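Workshop notebook, Skevik conservation room
August 2026
Entry: rebinding of the Gilchrist parish ledgers

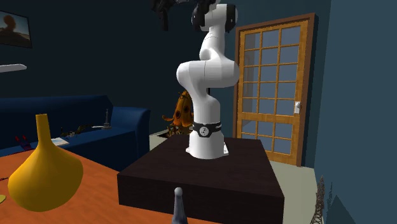

A remark from the Munix reading room, received before work resumed, was that the spines should be left flat, as rounding them would put strain on the older sewing and hide the clerk's notes in the gutter. The point is accepted for the five earliest volumes. The remaining seven will be rounded lightly, as first proposed.

The full set runs to 2,675 leaves. Volume 3 was collated again and found to be complete, although two gatherings had been sewn in the wrong order at an earlier repair. These have been lifted and returned to sequence. The old thread has been kept in a labelled envelope with the boards.

Wheat starch paste was made up fresh and sieved twice. The first batch was too stiff for the lining paper and was discarded. Linings are to remain under weight for 48 hours before the boards are attached.

The calf supplied by Skulollow is thinner at the flank than was ordered. It may be used for corners and labels, but not for full spines. A replacement skin has been requested.

Outstanding: endpapers for volumes 4 and 6; box measurements; reply to Munix concerning the flat spines. The set is due back in October.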